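Bench enclosure practice for paired robot arms

Bench enclosure practice is the set of rules and customary measures that govern how two small robot arms are mounted, wired, fenced and operated on a single worktop. It draws on general machine safety standards, on the written instructions of the arm maker, and on house rules adopted by individual laboratories and workshops. The practice applies mainly to light arms used for sorting, handling and recorded demonstrations, where the operator stands or sits within reach of the worktop before and after each run.

Scope

General standards for industrial robots are written largely with floor-mounted machines in mind. ISO 10218 covers the safety of industrial robots and the systems built around them, and ISO/TS 15066 deals with robots that share space with people. ISO 12100 sets out the method of risk assessment used across machinery of every kind. None of these documents prescribes the layout of a small two-arm bench in detail. House rules fill this space by stating how the general duties are to be met at a given station.

One such set of rules is the Dromari Bench Code, drawn up for the Staster training workshops and later adopted with changes at the Ukby laboratory. The Code has 34 clauses, grouped under mounting, enclosure, cabling, workpieces, operation and records. Its first editor, Kumudini Debnath, described its purpose as giving a new operator "one document to read before touching the switch." The Asadi guidance notes, which are often read together with the Code, contain worked risk assessments but no binding clauses.

Mounting and work surface

Arm bases are to be fixed to a rail, plate or frame that does not depend on the weight of the arm to stay in place. Clamps are accepted for trials lasting less than one shift and must be checked at each start. The two bases are set far enough apart that neither arm can strike the base of the other in its parked position.

The worktop should be level, firm and easy to wipe. The Code does not require a plain surface. Patterned tops are allowed, and in work that involves cameras they may be chosen on purpose, so that a system is not trained or tested on one background alone. Where a strongly patterned or glossy top is used, the station sheet must say so, and the operator must confirm by eye that no small part has been left behind before a run begins.

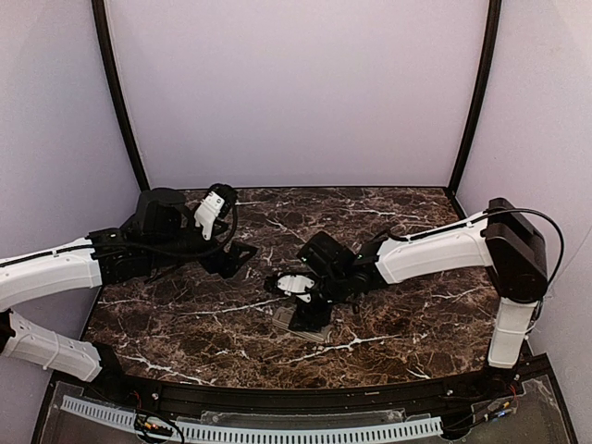

Two-arm bench station with side and back walls. The right gripper is down on a flat workpiece; the left gripper is held above the marble-patterned top.

Enclosure

Walls at the back and sides serve two purposes. They mark the limit of the working area for persons nearby, and they give cameras a steady background. A wall that serves only as a background is not counted as a guard unless it has been assessed as one. The Code asks that the station sheet state which of the two duties each wall performs.

Pale, matte finishes are preferred. Posters, labels and loose notes are not to be placed on the inner faces. If a panel is removed for maintenance, the arms are to be switched off and the panel returned before work resumes. An open front is permitted on light stations, provided that the risk assessment covers it and that a stop control can be reached from the operator's place.

Cabling

Cable faults are treated in the Code as a safety matter and are not left to general housekeeping. Each cable that travels along a moving link must be secured to it and must have enough slack at the joint to allow full movement without pulling. The slack must also be limited, so that a loop cannot catch on the other arm or on the workpiece. The installer moves each joint slowly through its permitted range, with the drive at its lowest speed, and watches every loop.

Ties are to be snug without biting into the outer cover of the cable. Cut ends are trimmed flush. Fixed wiring is to run in slotted duct or an equivalent channel wherever the layout allows, and power leads and signal leads should be kept apart. Exposed connectors near the operator's side are to be covered or moved before the station is released for general use. During setup they may remain accessible to trained staff, and the station sheet is marked accordingly.

Grippers and workpieces

Grip force is set to the lowest value that holds the workpiece through the whole motion. The Code sets no single figure, as the proper value depends on the shape, weight and surface of the part. Fingers are inspected for cracks, worn faces and loose screws at the start of each shift. A full inspection is made every 400 hours of operation.

Only the parts listed for the current task may be on the worktop. Flat parts call for added care. A gripper that approaches a thin item from above may press on the surface beneath it, and the lower limit of travel must therefore be set and tested before the task is run at normal speed. When one arm is engaged with a part, the other is to hold clear of its path unless the task requires both.

Operation

Each station has one named operator at a time. A second person may assist but may not start a motion. Before a run, the operator checks the worktop, the walls, the cable loops and the stop control, in that order, and enters the result on the station sheet. Hands are kept out of the enclosure while the drives are live. Parts are placed or recovered only after both arms have come to rest and the drives have been disabled.

Speed limits are set station by station. A new task is first run at reduced speed, with the operator's hand at the stop control. The Ukby version of the Code requires 2 complete runs at reduced speed without a fault before the limit may be raised. The Staster version leaves the number to the supervisor.

Records

The station sheet is kept with the station and gives the arm models, the software version, the permitted tasks and the state of the enclosure. Faults are entered even when they cause no stoppage. After 3000 hours of operation, or after any collision between the arms, the station is withdrawn and assessed again as if newly built. Records of withdrawn stations are kept until the arms themselves are retired.

Revision

The Code is reviewed each January. Proposed changes may be sent in by any registered operator and must name the clause concerned. The most recent review added the clause on cable slack at the elbow joint and moved the rules on background walls from the section on operation to the section on enclosure.

See also

Collaborative robot
Emergency stop
Machine guarding
Risk assessment
Robot end effector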